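Encoder fault on a retrofitted mill after warm-up
Print | E-mail
Posted Monday, August 31, 2020

Hertta Rantala
Hi all, hoping someone's seen this one. We put a Grirnico drive and new rotary encoder on our old Saarinen mill back in June and it ran beautifully until last week. Now the Y axis throws a following error after 2 hours of work, always on the way home – never on the way out. I've swapped the cable and checked the coupling grub screws. The encoder is 1,000 lines and the drive is set to match. Any ideas before I pull the motor off again?

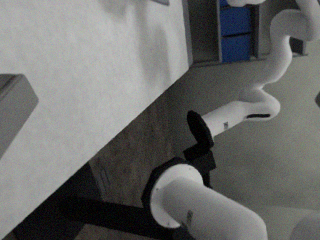
Replies

Leena Pitkänen
Ooh, I had this! Check where the shield is earthed. Mine was tied at both ends and the spindle drive was putting all sorts of rubbish on it. Lift it at the encoder end, leave it on at the drive, and move the cable well away from the spindle leads while you're in there. Have a look at the following error limit too – the Grirnico default on mine was 190 counts and I thought that was pretty tight for a heavy table, so I opened it up a bit once the noise was sorted.

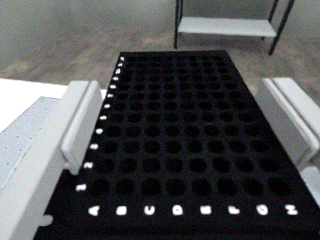 Skutevix
Wouldn't touch the limit myself, you're just hiding it. Sounds like a tight gib to me. Watch the motor current both ways when it's warm and compare them.

Print | E-mail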